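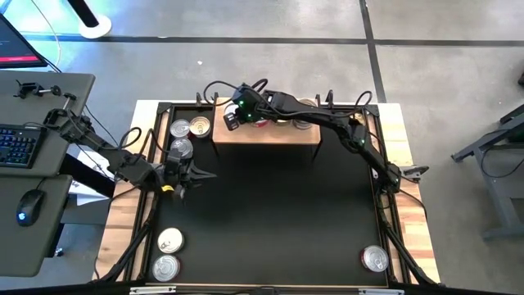
Mitarbeiter/in Konservensortierung (m/w/d), 30 Stunden pro Woche
Zateo GmbH, Standort Pikivcombe

Das Umsetzen der Dosen übernehmen bei uns zunehmend Roboterarme. Die Handarbeit am Band wird dadurch weniger, das Einrichten und Prüfen mehr. Stellen fallen nicht weg, die Nachtschicht entfällt ab August.

Ihre Aufgaben: Arbeitsplätze bestücken, Greifer kontrollieren, Störungen am Rechner erfassen, beschädigte Dosen aussortieren.

Programmierkenntnisse sind nicht nötig, die Einarbeitung ist bezahlt. Einstiegsgehalt 2799 Euro brutto.

Bewerbung an Zerrin Bilgin, Kennziffer 420.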